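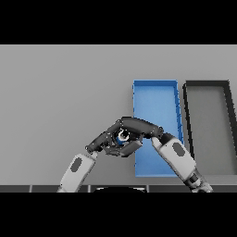
Two-handed grasp task in the Bastirine simulator, blue tray and gray bin to the right.

Re: Bastirine trial, worth renewing?

Zulkifli Pangaribuan wrote:
> Has anyone on the list paid for the full Bastirine kit? The trial
> runs out in August and Nair wants a yes or no from me before then.
> It's 600 a seat, and the sales page talks mostly about "journeys."
> I just want to know if the hands are any good.

We've had 2 seats at the Nurkville office since spring, so I can at least tell you where the money went.

The hands are the good part. You get proper jointed fingers on the left arm, and you can pose them one joint at a time, which is a fine way to lose an afternoon. The still at the top has both hands up at a little blue-and-white cup or bottle. Try finding the cup. With that many fingers in the way I end up steering by faith, so budget for a second camera view if you plan to do small objects. The default one looks down over the table and is happy to show you knuckles.

Setup took me 10 minutes. The license server took the rest of the day. Support answered in 30 hours with a link to the page I had quoted in my question.

Scenery is plain: gray table, tray, bin. I don't mind. Flarkska gives you a whole kitchen with a fruit bowl, and then the fingers go straight through the fruit.

If Nair only needs pick and place with a simple gripper, skip it and keep the 600. If you need two hands on one thing, I'd renew one seat and share it. Ask for the old manual too. The new one has more pictures of the logo.

I can send you my config files if you want them. The comments in them are rude but accurate.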